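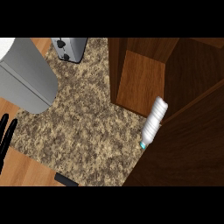
Speckled counter, toaster at the back.

I put off resealing my granite for two years, which was silly, as the whole job took me less time than cleaning the oven. If you've never done it (I hadn't!), this is how I go about it now.

First, do the water test. Drip a spoonful of water on the stone near the sink and leave it for 10 minutes. If it beads up, go have a coffee, you're fine. If you wipe it off and there's a dark patch, the sealer has worn out.

Next, clear everything off and wash the counter with warm water and a drop of dish soap. No vinegar and no lemon. Rinse, dry it with an old towel, then leave it overnight. I skipped the overnight part back in March and ended up with a cloudy streak that took forever to buff out.

Now the sealer. I use Trovora, the water-based one, but my sister's can of Hedegaard did just as nice a job. Try it on a hidden corner first. Then pour a little on a soft cloth and work in small sections, arm's length at most, wiping in circles until the stone looks evenly wet.
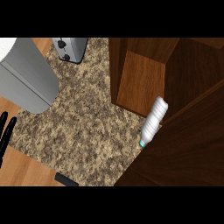
Neton wrote in after I first posted this to say the wait time on the can matters more than the brand, and that leaving sealer on too long is what makes it go sticky. I agree completely! Set a timer. If you do get a sticky spot, dab on a bit more fresh sealer, let it loosen the old stuff and wipe it all off with a dry cloth.

Buff each section before you start the next one, and swap cloths when yours gets heavy. I go through a whole stack of old T-shirts doing this.

Then keep water off it for a full day. My can says 168 hours before it's completely cured, so I stay careful with oil and red wine for that week and use a cutting board for everything. After that, do the water test again, and if the stone still goes dark, give it a second coat.

Updated August 2022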